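Ticket 1838 – Filing portal rejects exhibit bundle in employment appeal
Opened: May 15, 2019
Reported by: Kimie Matsuda, Noguchi
Product: Clorkow e-filing client
Status: Pending vendor

Upload of the exhibit bundle to the Bevness court portal stops with "Invalid party reference." The appeal concerns back pay and names several claimants under one case number. Single-claimant filings from the same account go through.

Checked file size and page count. The bundle is 300 pages and under the portal limit. Rescanned at 300 dpi, same error.
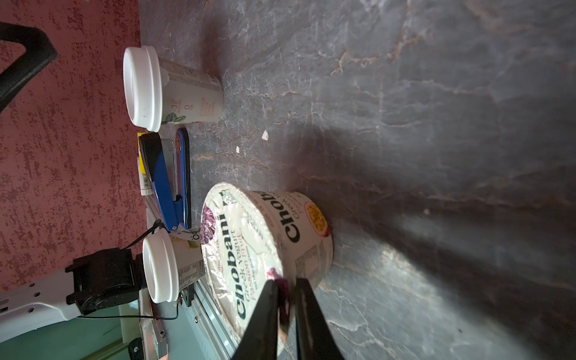

Compared the party table with the court's intake record. The client pads claimant IDs to six digits – the portal expects four. Changed the export setting by hand and resubmitted. The error cleared for the lead claimant only.

Split the bundle by claimant as a workaround. All parts accepted, receipts saved to the matter folder. Export fault passed to Elosine, fix scheduled for the June release. Ticket stays open until then.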